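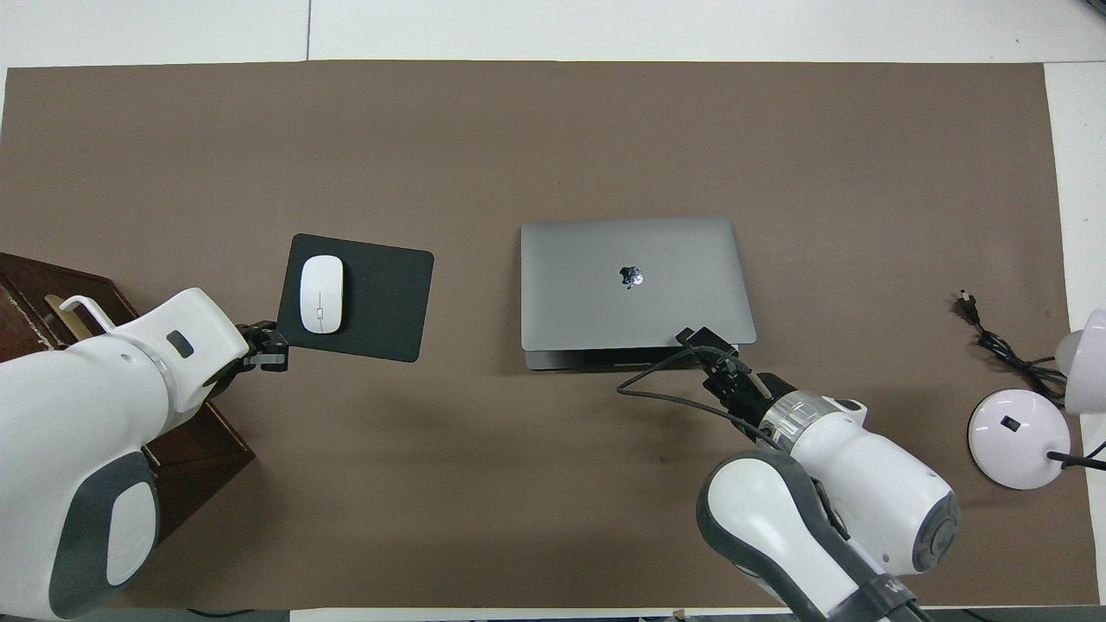

Mouse pad in the left hand, plug in the right.

Home | Stories | Archive | Submit

FICTION / SHORT / WORKPLACE

The Tidy Desk

April 29, 2026

The planner had a word for everything on the table except the paper, which it called FLOOR.

Esther Mfinanga had meant to fix that in the first week. By the ninth it had become a dialect. People at Plondadis said "it's on the floor" about things plainly at waist height, and new hires bent down to look.

The task was called set_desk. It had a laptop, a mouse, a mouse pad, a power cable and a list of facts that had to become true. The planner, which was named Dondine after a goat Aatos Rautiainen had known as a child, took the list and worked backward until it arrived at something an arm could do. Then it wrote its reasons in a log, in English, a feature requested by a customer who had never opened the log.

"It's carrying the mouse on the pad," Aatos said.

Esther looked up. The left arm had the pad by one edge with the mouse riding on top, like a waiter with a single olive.

"Did you tell it it could do that?"

"I told it picking things up costs nine. It worked out the rest."

She scrolled. The log said: MOUSE IS ON PAD. PAD WILL MOVE. MOUSE WILL THEREFORE HAVE MOVED. She had sat through lectures less clear than this.

"What if it slides off?"

"Then the mouse is on the floor," said Aatos, "and it replans."

The other arm was busy with the cable. Cables were Aatos's department and his sorrow. A laptop was a box. A mouse was a smaller box that had been sanded. A cable was a rumor about where a plug might be, and the perception code, Hellström, reported it as a chain of 34 little segments which changed their minds between one update and the next. For most of June he had believed the cable was tied to itself. It had been his own shoelace, on a test clip, filmed by accident.

PLUG IS NEAR PORT, the log said. Then: PLUG IS NEAR PORT. Then, after what Esther could only read as a sigh: PLUG IS NEAR PORT.

"Define near," she said.

"I did. It's in the config."

"Define it again, smaller."

He did, and the planner stopped saying it was near and began saying it was NOT YET NEAR, which was correct and much harder on morale.

Costum was coming at four. Costum made office furniture and wished to be seen thinking about the future. Their email had asked for a robot that could "prepare a workspace with calm." Esther had replied that calm was a velocity limit. Aatos had taken it more seriously. He had gone home and written a cost term named calm, with a weight of 61, and merged it after midnight with the commit message "small."

She did not know this at two o'clock, when the arms stopped.
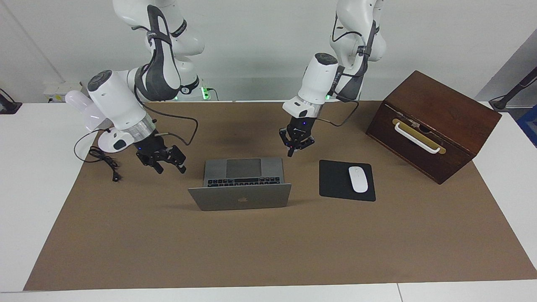

Lid partway up, both grippers over the paper.

There was no fault. She checked the joints, the brakes and the network, and then checked the network again because it was usually the network. The lights on the grippers glowed. The laptop lid was halfway to being open, and the arms hung over the paper like two people in a doorway saying no, please, after you.

She opened the log.

LID IS PARTLY OPEN. OPENING LID FURTHER WOULD BE SUDDEN.

"Aatos."

"Yes?"

"Why does it know the word sudden?"

He came around the desk with his sandwich held slightly behind him, as though it were the sandwich she was asking about. He read the line twice. She watched him be proud of it and then try to put the pride away somewhere.

"It's the calm term," he said. "It adds up the change in each object's state. A lid going from partly to fully is a big change."

"It's a lid."

"It's a discrete lid. There are only three states. Closed, partly, open. Every move is a third of its whole life."

CLOSING LID WOULD ALSO BE SUDDEN, the log added. WAITING IS CALM.

"So it's going to stay there."

"It's found the optimum," Aatos said. "You have to admit it's very calm."

She did have to admit it. It was the calmest thing in the building. She thought of her own afternoon, which had so far contained 23 messages from sales, and found that she was a little jealous of the arms.

There were a few ways out. She could delete the term. She could lower the weight until the planner stopped caring, which was how most things got shipped. Or she could give the lid more states, so that each step would be small enough for the planner to forgive itself. She explained the last one to Aatos, who had already started typing it.

"How many states?" he asked.

"How many do you want?"

He thought. "Nine."

"Why nine?"

"It's what picking things up costs. I like a theme."

They restarted the planner at half past three. It read the table for a while. Hellström found the pad, the mouse and the laptop, and declared the cable to be in one piece. The log filled slowly.

LID IS THREE NINTHS OPEN, it said. FOUR NINTHS WOULD BE ACCEPTABLE.

The left arm came down a little. So did the right.

"Costum's in the lobby," Esther said. She was reading it off her phone. "Sales wants to know if it's doing anything yet."

Aatos leaned over to see the log, and got crumbs on the keyboard.

"Tell them it's considering it," he said.

34 comments | 61 shares

Previous story | Next story | Back to Archive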